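23/09/2020
By Rakiya Nwachukwu

Every shared table has a tide line. At nine in the morning it is bare and faintly damp, smelling of whatever the cleaners use. By two it has a crust.

I have been thinking about this because our building manager at Ogilvie sent out a memo in July on the subject of Table Etiquette, capitals hers. It ran to 547 words, and I read all of them, over lunch, at the table in question. The memo would like us to eat in the kitchen. The kitchen has one stool.

I am on the side of the table, mostly. People who eat alone at a desk get crumbs in the keyboard and no gossip. People who eat together hear that the Wollum job has slipped again, and that Parvathi Lobo is selling a perfectly good bicycle. You can't put that in a memo.

What I can't defend is the leaving. We are adults with mortgages, and we will walk away from a food tray as if it had been served to someone else. I do it too. There is a little spell that falls over a thing once you've finished with it – it stops being your lunch and becomes part of the furniture. Halima Olatunji once watched the same napkin for 14 days, purely out of interest. She says it moved twice.

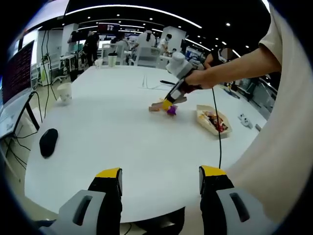

Round tables are the worst for it. A square one has sides, and a side can belong to you, so the shame has an address. On a round one the cardboard tray with its red and brown scraps sits a short reach from a game controller, the paper cup keeps company with a computer mouse, and the small purple thing, candy or something wrapped, could be anyone's. Whose greenish drink is that, with the black lid? I wouldn't like to accuse a person on geometry alone.

So my proposal, for the building manager if she reads this far, is a trash can. A big one, ugly, right beside the table where we'd have to walk around it. Keep the memo for the bottom of it.

Contact the editor | © 2020 Tineck Letter | Back to top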